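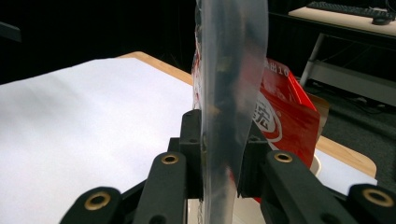 Clear plastic bag, held upright

kettleside
Has anyone managed to renew their parking permit on the new Urkari app yet? I started at lunch and it's thrown me out 2 times at the page where you add your licence. The old counter at Ogola shuts for good in October, so I'd like to get it sorted before then.

mrema_o
Mine went through in one go, but I did it on the website. Try that before you give up on it. I paid 27 for the year, same as before.

kettleside
27? It's asking me for 40! Are you in the inner zone?

mrema_o
No, outer. That'll be the difference, I should think.
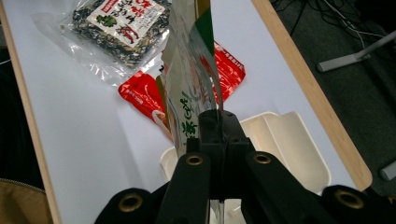
If you've moved since your last permit, check the address as well – mine still had my old flat on it and I had to change that first. Obadia Mrema is a short enough name and they'd still spelt it wrong.

binina_bus
I don't see why we all have to do this on a phone. My dad has driven for years and never owned a smartphone. The counter took ten minutes and you got a person.

kettleside
Ten minutes? I queued most of a morning last time, I'd take the app over that any day (if it worked).

binina_bus
Well, go earlier then. The one in Nendetov is staying open, by the way – they do permits until 2 in the afternoon.

kettleside
Didn't know that, thanks. I'll try the website tonight and go to Nendetov if it won't have me.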